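# Stream Banks and Buffers, Session 4: Live Staking

Bring boots that can get muddy. We start at the Brendum Creek footbridge, 9:30 in the morning, and walk upstream from there. 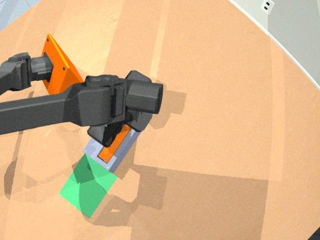 Last session we left off with bank slope, and I promised you the fun part was coming. Well, it's September, the leaves will be dropping before long, and that means we can start planning cuttings!

## What a live stake is

A live stake is a dormant cutting from a woody plant that roots easily when you push it into damp soil. Willow is the classic. Red osier dogwood is nearly as good, and elderberry will surprise you in a shady spot. No pot, no nursery bed, no digging a big hole. You cut a stick, you put it in the bank, and if the timing and moisture are right you get a shrub (I still get a kick out of this every spring).

Timing matters more than almost anything else. Cut after leaf drop and before the buds swell. A stake cut in full leaf spends its stored energy trying to keep those leaves alive.

## Cutting and handling

- Pick healthy wood, straight, thumb-thick or a bit more.
- Cut to 3 feet for the lower bank, 2 feet for the flatter ground above.
- Angle the bottom cut and leave the top cut square, so you always know which end goes down.
- Trim off side branches but leave the buds alone.
- Soak the bottoms in a bucket overnight. Longer is fine, up to a few days.
- Never take more than a third of any one shrub.

Buds point up. If you remember one thing from today, make it that one. Upside-down stakes are the most common mistake I find when I go back to a site.

## Planting

Make a pilot hole with a piece of rebar if the soil is stiff. Push the stake in at a right angle to the slope until most of it is buried, with a few buds showing. Then tamp the soil hard around it with your heel. Air pockets dry out the new roots.

Stagger your rows like bricks. On the outside of a bend, where the water hits hardest, stakes alone won't hold a raw bank, and we'll talk about fascines and toe rock next time. Elif Naz Türkmen is bringing a finished fascine from the Talpur Meadow job so you can see how tightly the bundles get tied.

## Reading the site

The Flarkuna reach is a great one to learn on. Look for:

1. The line where perennial plants start. Below it, most stakes drown or wash out.
2. Seeps, which stay damp in July and are wonderful for willow.
3. Deer trails. You'll want cages there.
4. Reed canary grass. Clear it first or it will shade everything out.

## For next session

Read the Ververidis handout on root depth, all 15 pages (the drawings are terrific, so don't skip them). Sketch one stretch of bank near where you live and mark where you'd plant what. Pencil is fine.

Questions about loppers or carpools go to Dimas Wijaya.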